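Zimanholm Guest House, Laundry Room
Inspection checklist with comments
January 5, 2025

Happy new year, everyone! I took my time with the list this year and went through the little laundry room from the door to the far wall, so please forgive the length of my comments.

1. Floor. OK. The herringbone is holding up beautifully and I would dearly love to keep it that way, so please wipe up drips as you go, even the small ones.

2. Walkway. Needs attention. Anything long on the floor, cables included, should lie along the wall before you carry a full load through.

3. Laundry basket. OK. I ran my hand along the handle and the grid sides and found no cracks or sharp bits.

4. Door rims and seals. OK, but keep wiping them, and do get a finger right into the fold where lint likes to settle.

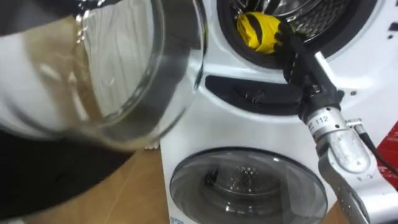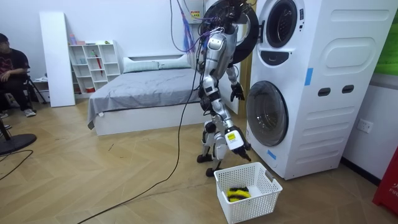 5. Drums. OK. Spin each one slowly by hand and feel for hairpins and coins (I found 4 coins in June, and they are still in the dish if anybody misses them).

6. Liquids near the machines. Needs attention. Carry them in something you can hold firmly, pour slowly, and never set a full jug on top of a machine.

7. Water temperature. OK. Sheets and towels stay at 60 degrees, and everything from the Istano rooms goes in cooler, please, as those covers shrink terribly.

8. Doors. Leave them ajar after the last load so the drums can air, and check that the lower one isn't sticking out where a shin could find it!

9. Service. Vávra has us down under job 2315. I will ask them to look at the hoses while they are in.

Next full check in June.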